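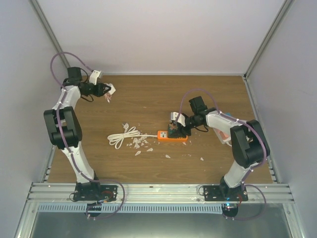 Best way to tidy a power strip and its cord on a wood desk?

Asked in Desks & Small Spaces

I finally have a little work nook (white walls on three sides, wood top, I love it!) and the only ugly thing left is the power strip. The cord is way longer than I need and it's always in a heap right where I want to put my elbows. I'd like the strip to stay on top because I unplug things all day long. How do you all coil the extra so it stays put, and where do you park the strip? The desk is 66 inches wide and the outlet is down by the left leg. Renting, so no screws please.

3 answers

Yasir Farooqui
Oh, I love this kind of project! Orange strip, white cord, brown wood grain, there's no hiding it, so go the other way and make it look like it belongs there.

Unplug everything first and clear the top completely. Any little broken bits or crumbs of plastic get brushed up before you slide anything around — they will scratch the finish, ask me about my last desk. Then push the strip to the back with the cord end facing the outlet. Yours is on the left, so cord to the left.

For the extra length, make big loose loops, as wide as your hand is long, and let the cord turn the way it wants to. Two hook-and-loop ties, one on each side of the loops. Don't cinch them hard, and don't wrap the cord around the strip itself, it puts a nasty bend right where the cord goes in. Leave the plug end free so you can pull it out without undoing the whole bundle. Removable adhesive strips under the power strip will hold it for all that plugging and unplugging. Mine has been up since January and hasn't budged!

One more thing, if you're running anything big off it, like a heater, don't. That goes straight into the wall.

Halldóra Ásgeirsdóttir
Seconding the wide loops. I'd just buy a shorter one though. I swapped mine for a Lallex with a 3 foot cord and there was nothing left to coil, it made me so happy. Measure down the side of the desk before you order, I forgot to and had to send the first one back.

okeke_desk
zip ties work fine, got a bag of 80 and still using it. snip the tails off

Comment from Yasir Farooqui: They do hold! I'd keep them slack, and watch the cord when you cut one off. I nicked one that way and had to throw out the whole strip.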